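Fusero (Roboterhand)

Die Fusero ist eine fünffingrige Roboterhand des Herstellers Pliltier, die seit ihrer Markteinführung im November einzeln, als Paar und als Mietgerät angeboten wird. Letzteres hat sich als die populärste Form des Besitzes erwiesen. 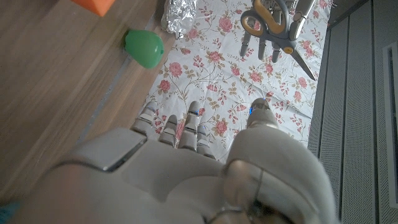
Was bekommt man, wenn man eine Fusero bestellt?

Eine Hand, ein Netzteil, ein Handgelenkstück mit Flansch und ein Handbuch von 200 Seiten. Der Arm, an dem die Hand hängen soll, ist gesondert zu beschaffen, worauf das Handbuch erstmals im Anhang hinweist.

Name und Herkunft

Der Name geht auf einen Arbeitstitel zurück, für den bis zur Auslieferung niemand einen besseren Vorschlag einreichte. Entwickelt wurde die Hand am Standort Skastside, in dessen Werkstatt zuvor Greifer für Verpackungslinien entstanden. Die Konstruktionsleitung lag bei Gunnlaugur Vigfúsdóttir. Ihr wird die Vorgabe zugeschrieben, die Hand müsse sich in einer gewöhnlichen Küche bewähren und dürfe dabei nicht nach Küchengerät aussehen. Die zweite Hälfte dieser Vorgabe gilt als erfüllt.

Aufbau

Der Handrücken liegt unter einer matten, gebrochen weißen Schale mit aufgesetzter Abdeckung. Die Finger bestehen aus hintereinander gesetzten Gliedern, zwischen denen schmale dunklere Fugen verlaufen; der Daumen ist deutlich kräftiger ausgeführt. Blaue Leuchtanzeigen an Fingern und Daumenspitze melden die Betriebsbereitschaft. Sie melden sie nach übereinstimmender Auskunft mehrerer Mieter auch dann, wenn die Hand im Übrigen nichts mehr unternimmt.

Die Hand wird links und rechts gefertigt. Beide Ausführungen sind mechanisch gespiegelt, die Ersatzteilnummern leider auch, was in der Frühzeit des Produkts zu einer Reihe von Daumen am falschen Ort führte.

Lieferumfang und Preise

Pliltier verlangt für die einzelne Hand 1.484 Euro. Die Miete beträgt 200 Euro im Monat bei einer Mindestlaufzeit von sechs Monaten. Wer bis zum Ende durchhält, darf das Gerät zu einem Restpreis übernehmen, den der Hersteller auf Anfrage nennt. Die Anfrage ist schriftlich zu stellen.

Gegen Aufpreis gehört zum Paket das Übungsset Barredo. Es umfasst eine Sammlung von Aufgaben mit Haushaltsgegenständen, darunter das Halten und Übergeben einer Schere, das Anfassen von zerknüllter Alufolie und das Aufnehmen glatter, rundlicher Dinge. Die Gegenstände selbst stellt der Kunde. Geübt werden soll ausdrücklich auch auf gemusterten Tischdecken, mit denen die Bilderkennung früherer Fassungen ihre Not hatte: Sie neigte dazu, nach gedruckten Blumen zu greifen.

Software

Die Steuerung trennt Griffplanung und Kraftregelung. Vorgefertigte Griffe lassen sich über eine Bibliothek abrufen, eigene können durch Vormachen mit einem Sensorhandschuh aufgezeichnet werden. Der Handschuh wird in einer Einheitsgröße geliefert, deren Einheit bislang nicht näher bestimmt wurde. Für den Betrieb zweier Hände ist eine Zusatzlizenz nötig. Ohne sie arbeitet jede für sich und weiß von der anderen nichts, ein Zustand, den das Handbuch als »unabhängigen Parallelbetrieb« bezeichnet.

Aufnahme

Fachleute lobten die Fusero für ihre Wiederholgenauigkeit und den ruhigen Lauf der Finger. Kritik galt dem Gewicht der Hand, das kleinere Arme überfordert, und dem Kundendienst. Dessen Telefon ist bis 15 Uhr besetzt; die Warteschleifenmusik wurde inzwischen ausgetauscht, worin der Hersteller eine Reaktion auf die Rückmeldungen sieht.

Im Benutzerforum gehört der längste Beitragsstrang mit 1.123 Antworten der Frage, ob man die Schale mit Spülmittel reinigen darf. Laut Handbuch genügt ein feuchtes Tuch.

Siehe auch: Barredo (Übungsset), Greifer, Sensorhandschuh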